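Thread: the Hokeseo finger fault, what we found and what we changed
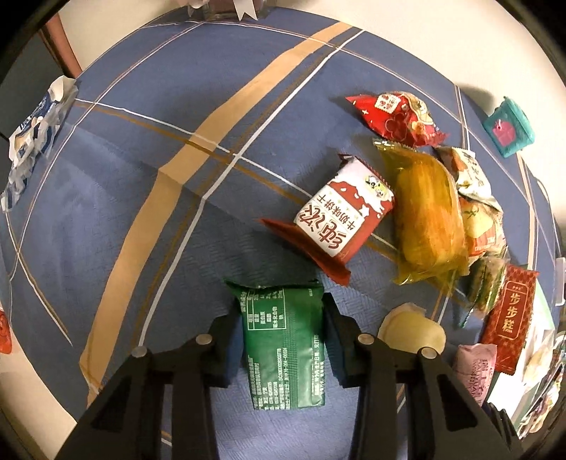

Filed under: Faults and fixes

1/ Task is picking wrapped snacks off a cluttered cloth. Two black fingers, jointed bars, dark blue contact pads. Glossy wrappers like the green one are where the fault showed up.

2/ Symptom: the logged finger gap drifted from the true gap. By the end of a 134-pick run the log was off by 2 mm. Nothing looked wrong by eye.

3/ First suspect was the pads. Swapped them. Same drift.

4/ Second suspect was Keria, our logging software. Replayed the raw encoder counts through the Trirkamora build. Same drift, so the counts themselves were bad.

5/ Cause: a set screw on the encoder hub backing out. It slips a little on each hard close. Thorlacius unit had it too, less far along.

6/ Safety side: the force limit reads from the same gap value. With the offset in, it trips late. Keep hands clear of the pads until yours is checked.

7/ Fix: thread locker, re-zero, then a gap check every 15 picks. Clean for 4000 closes so far.

8/ Runs logged in November before the re-zero are marked suspect. Don't train on them.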